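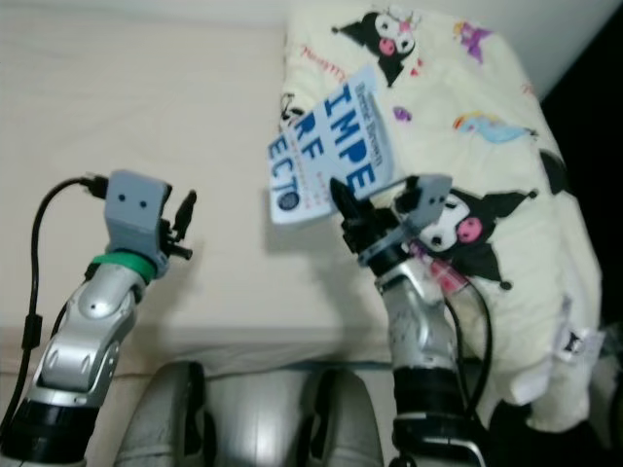

Kuromi bedding and a book, bedroom set-up

May 2025

Dear diary, I have spent most of the evening with the budget spreadsheet open and a pot of Zoëga going cold beside me, and I am still not sure I have got it right. The quote from Ullotix came back at last. Two arms, grippers, wrist cameras, the stand and one year of support, and the whole lot lands a fair bit over what I told everyone in my first plan (I was so cheerful in that first plan!). Spare gripper fingers are 36 dollars each, which sounds harmless until you remember how many we are likely to chew through, and then there's freight on top, 576 dollars, for a crate that I'm fairly sure would fit in the back of my own car.

Rommel Padilla rang after tea and we went over it line by line, bless him. He thinks we should lease for the first stretch and only buy once we know how much bedroom tidying the thing will really be doing for us, and I 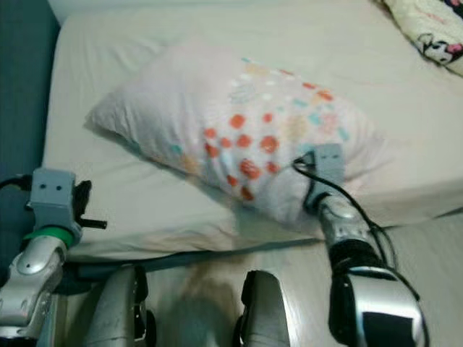 can see the sense in that, though leasing always makes me feel as if I'm paying for a house I'll never get to paint. Flistard will lease for 3 months at a time, and their monthly figure is quite friendly, but they want a service visit added at the start and another at the end. I wrote both visits down in the margin and then sat there colouring in the box around them like a schoolgirl.

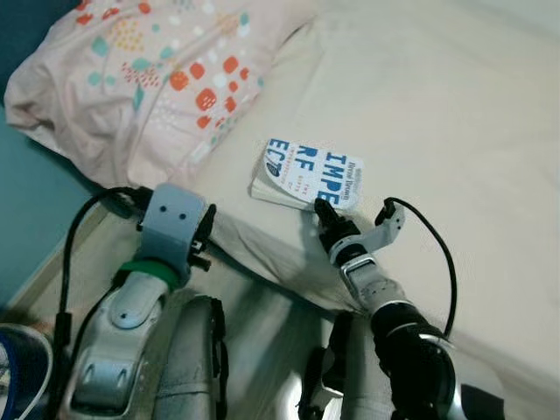

Spares are the part of the budget I keep going back to. I had put the fingers under "small items", next to tape and cable ties, and Rommel was kind about it but he did make me move them. Everything we want done ends up going through those little black tips. One of them is down on the corner of a paperback, The Gifts of Imperfection of all things, and the cover has lifted a bit at one corner, and it made me think we ought to allow something for softer pads as well. So I've added a line for pads, and another for replacement books and pillowcases, as I would rather ask for it now than go begging in September.
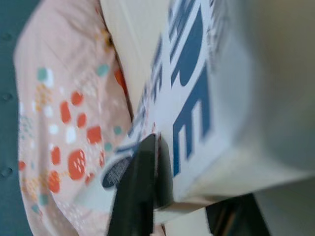 Do we need the Flovadeck mounting base as well? Only if we mean to shift the arms from room to room, and at 1859 dollars I have put it in next year's column with a pencilled star.

I do want it, mind you. I keep picturing how easily it would roll down the hall. Tomorrow I'll ring Ullotix about the freight and see whether they'll let us collect, and I must remember to ask if the support year starts at delivery or at the first switch-on. Off to bed now, the coffee is well past saving.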